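From: Lungile Dlamini
To: Heltow Softball list
Subject: Re: [heltow-softball] Batting order for the Wallner game

Tatsuya Ishida wrote:

> Can I put in a word for leaving Aurelia at leadoff? I know she's had a
> rough few weeks, but she still sees more pitches than anyone else we've
> got, and I don't like moving people about in September when we've only
> got 2 games left. Also, does anyone have the scorebook from the Deselon
> match? Mine stops in the fifth, when it started raining and I put it
> under my coat.
>
> Tatsuya

Hi Tatsuya, hi all,

I've got the scorebook, or a scorebook anyway. Elfriede took over when you went under the coat and her handwriting is a lot better than yours, sorry! I'll bring it on match day and you can copy the last two innings across.

On the batting order, I've gone back and forth all week. I typed the whole season into a spreadsheet last night (I was meant to be doing my tax) and Aurelia has come to the plate 57 times, and 14 of those were walks. That's miles ahead of the rest of us. Leobardo is next and he's got six, and I'm fairly sure two of those were the umpire wanting his tea. So yes, her average has gone off a cliff since the Wemero tournament, but she's still getting on base, and if she's standing on first when Leobardo comes up then I'm a happy woman.

What I would like to change is the bottom of the order. We've had me at eight and Elfriede at nine all summer, and I think that's the wrong way round. She's quicker than me -- everybody is quicker than me -- but when she gets on ahead of Aurelia there's usually already somebody slow clogging up second base, and that somebody is me. Put her at eight and me at nine and at least she can score before I get in the way. Or drop me to the bench and let one of the juniors have a go, I really won't sulk. Well, I'll sulk until the second inning.

The other thing is Wallner's pitcher. If it's the same left-hander they had in June, she starts nearly everyone off with something low and outside and we swung at it all afternoon. I counted in the book. Over 70 pitches thrown in that game and we chased the first one so often that we kept handing her a strike for nothing. Could we all please, please take the first pitch at least once through the order? Leobardo, I'm looking at you. I know you hit one over the hedge that way. It was lovely. It was also one time.

Fielding I'd leave alone. Aurelia at short, Tatsuya at second, Elfriede in centre because she's the only one who can throw from out there without it bouncing three times. If the grass is as long as it was last time then whoever's in left needs to charge the ball, it just dies on you.

Meeting at the ground at half past nine, please, and not ten, as we've got to put the bases out ourselves. I'll do the drinks again. Can somebody else bring the spare catcher's mask? It isn't in the kit bag and I've had everything out of it twice.
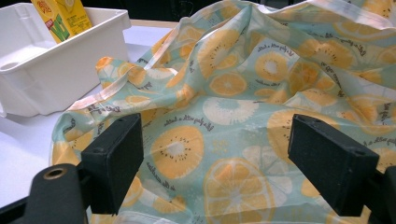

Citrus print cloth and a carton of juice.

Leobardo, you asked about lifts. I've got room for three if nobody minds sitting next to the bats. I'm going past the station, so shout if you want picking up there and I'll reply with a time.

Let me know about the order by tomorrow evening, I want to write the card out before I change my mind again.

Lungile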